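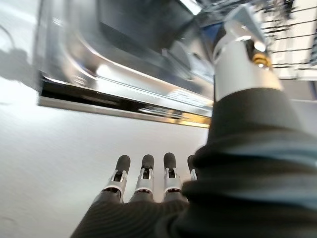

## Living with a Wavska hand at the kitchen sink

Viklund rents out the Wavska, a five-digit robot hand and arm for kitchen work, at 60 a month with a minimum term. Buying one outright costs 3085. I have had the rental in my own kitchen since September, mostly for rinsing, stacking and wiping down. These are the tips I would give to anyone who has one on order.

**Clear the counter first.** The hand copes better with a plain surface. Move the soap, the brush and the plant to the windowsill before you start a job. Mine used to stop for the soap bottle every time.

**Wash the sleeve by itself.** The fabric cover comes off at the wrist with two snaps. Cold wash, no softener, dry flat. Order a second one with the rental, as the hand won't start without a cover on. Solveig Aasen, who has the same model, puts hers in a mesh bag and says it keeps its shape longer.

**Wipe the fingertips daily.** Dish soap and a damp cloth are enough. Grease on the pads makes glasses slip. Don't use scouring powder or anything with bleach, and keep oil off them too.

**Dry the metal joints.** A cotton swab gets into the gaps. If you have hard water you will see white spots on the thumb after a week or so. Vinegar on a cloth takes them off. Rinse it afterward.

**Teach it the sink edge slowly.** Setup asks you to guide the hand along the rim and over the basin. Take the full 19 steps, even though the app lets you skip to the end. I skipped the first time and it set cups down on the rim – two chipped.

**Load the rack from the back.** Thin-wire racks are harder for it than the ones with wide slots. Plates are fine. Leave wine glasses and sharp knives for yourself.

**Give it better light.** Bright steel under a single ceiling lamp confuses it in the evening. An under-cabinet strip fixed this for me. Drahomíra Hubáček got the same result by moving a desk lamp onto the shelf.

**Let it rest.** After 30 minutes of steady work the grip gets weaker. Run the pots as a separate job after dinner.

### Is it worth the rent?

For a household that cooks every day, I think so. It is slower than a person and you still have to scrape the plates. The Velberg kit is cheaper, but its cover is glued on and can't be washed, so I would rule it out for wet work. Tarnow sells spare fingertips that fit the Wavska. They are a bit stiffer than the originals and fine for plates, less good for thin cups.

Spare sleeves from Viklund took two weeks to reach me.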